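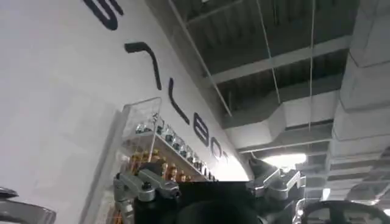 Posted by the Werker Kitchen desk | Updated 2026-03-30 | Filed under: Bread, Starter help

Sourdough starter FAQ

Same questions keep landing in the inbox so putting them all in one place. Will add more when there's time. If yours isn't covered, comments are open till October.

How much starter do I need to keep?
Less than you think. A couple tablespoons in a jar is plenty. Feed it up the night before you bake. No need for a quart of the stuff in the fridge.

What flour?
Plain unbleached all-purpose for everyday feeding. Spoonful of whole rye if it's looking tired. We use Mistora bread flour for the actual loaf and whatever is open for the starter. It doesn't care much.

Tap water ok?
Usually. If yours smells strongly of chlorine, try filtered or bottled. Room temp or a little warm. Not hot.

How often do I feed it?
On the counter: once a day, twice in summer. In the fridge: once a week. We've gone 16 days between feedings and it came back after two rounds. Wouldn't make a habit of it.

There's gray liquid on top. Dead?
No. Hungry. Pour it off or stir it in (stirring in makes it more sour) and feed. Pink or orange streaks, or fuzzy mold — throw the whole thing out, wash the jar, start over. Don't try to scrape around it.

Mine bubbled like crazy on day 2 and then nothing. What did I do wrong?
Nothing. The first burst is mostly other bacteria, not yeast. Goes quiet for a few days, then picks up again. Keep feeding. Most people give up right here, which is a shame.

How do I know its ready to bake with?
Should double between feedings, and do that a few days in a row. Rubber band around the jar at the starting level, check it after four to six hours. The float test is fine but a good rye starter will sink sometimes, so go by the rise.

What are the amounts for your basic loaf?
500 g bread flour, 350 g water, 100 g active starter, 10 g salt. Mix, rest, fold a few times over two hours, leave till puffy, shape, into the fridge overnight. Bake in a covered pot at 450°F for 25 minutes, then lid off for 20 more. Let it cool all the way. Yes all the way.

Do I need a Dutch oven?
Helps. The Ondura pot is the one we use, heavy, ugly, does the job. No lidded pot? Use a baking sheet and put a pan of hot water on the rack below for the first 20 minutes. Crust comes out a bit duller.

My loaf is flat and gummy. Why?
Two usual suspects. Starter wasn't strong enough, or the dough didn't get enough time. Cold kitchen = slow dough. Go by how it looks, not the clock. Also check you didn't cut it hot, see above.

Can I use the discard?
Pancakes, crackers, waffles, flatbread. The Brandão cornbread on the recipes page takes a full cup of it. That one has 269 comments now and a good half are people asking about the sugar. You can cut the sugar. It's fine.
Don't use discard from the first week though, flavor is off.

Can I freeze starter?
Yes. Better to dry it. Spread thin on parchment, leave it out till it snaps, crumble into a jar. To wake it up, soak a spoonful in warm water then feed as normal. Takes three or four days.

Whole wheat instead of white in the loaf?
Swap up to half to begin with. Add a splash more water, it drinks more. 100% whole wheat is a diffrent recipe, coming soon.

Can you send me some starter?
Sorry, no. We had 106 requests after the last newsletter and can't keep up with the mail. Ask at a local bakery, lots of them will hand over a spoonful if you bring a jar.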